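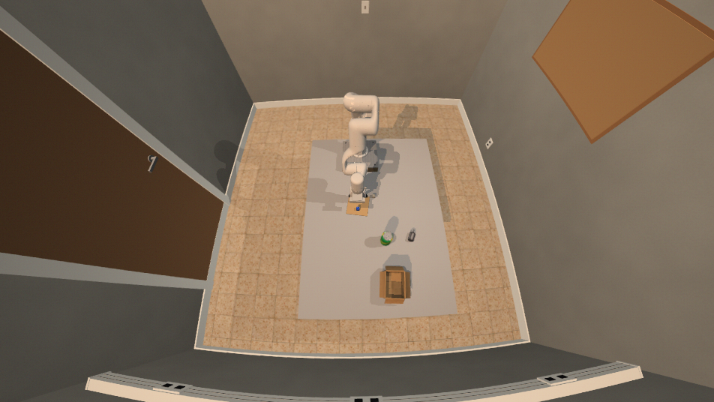 Week 6 -- Floors, tiles and how to measure up

Handout to go with Tuesday's session. Bring a tape, a pencil, squared paper. Calculators fine.

1. Why start with the floor

Most of the mistakes in last term's room plans came from the floor, and most of those from assuming the room was square. Rooms are hardly ever square. Measure all four walls AND both diagonals. If the diagonals match and opposite walls match, you have a rectangle. If not, draw what you've got and don't tidy it up on paper, the tiler will find out anyway.

Write every figure in millimetres. No mixing. Someone in the Plamano exercise had a doorway in inches and the hall in metres and the whole sheet had to be binned.

2. Setting out

Find the middle of each wall, snap a chalk line across, then the other way. Where they cross is your starting point -- not the corner. Check the crossing is a true right angle with the 3-4-5 method (covered in week 2, look back if you missed it).

Dry lay one row each way before any adhesive is mixed. Look at what is left at the edges. A sliver of 24 mm against a wall looks awful and is a pig to cut. Shift the whole line by half a tile and you get two decent cuts instead.

Doorway gets priority over everything. Full tiles where people come in, cuts under the units or behind the door.

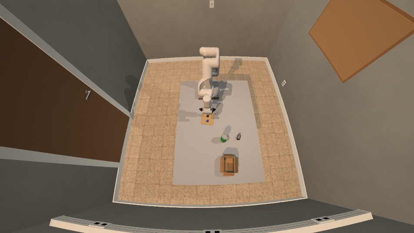
Cuts at the edge should never be less than a third of a tile if you can help it. Half is better. On the Stultodby kitchen (sheet B in your pack) there's no way of getting this on all sides, so decide which wall shows least and write down your reason. Marks for the reason.

3. Grout lines

Thin lines show up a wobbly layout more, wide lines hide it but collect dirt. Spacers at every corner, take them out before grouting if the maker says to. Add the joint width to the tile width when you work out your rows. Everyone forgets this. With a 200 mm tile and a 3 mm joint you are counting in steps of 203, and over a long room the differnce is a whole row.

Colour: mid tones are forgiving. White grout in a hallway is a brave choice. Mottled or speckled tiles, pick the grout from the darker fleck and try a small patch first, it dries lighter.

4. Working out quantities

Area of floor divided by area of one tile, round up, then add for waste:

-- straight lay, plain rectangle: add a tenth
-- diagonal lay: more, say 15 per cent
-- lots of pipes and corners: same as diagonal

Worked one from class. Damard hall, first answer 573 tiles before waste. Boxes of 40. Add the waste FIRST, then divide into boxes, then round up. 573 plus a tenth is 630.3, so 631 tiles, so 16 boxes. Do it the other way round and you get 17 and a box left over.

Check the batch numbers match on every box. Shade varies from batch to batch even in plain colours. Keep a few spares in the loft with the lable on.

5. For next week

Finish the Carvalho bathroom plan, scale 1:20, with the cuts marked. Show your centre lines. Wall tiles not needed yet. Read the pages on levelling compound, we'll start with that, and wear old shoes.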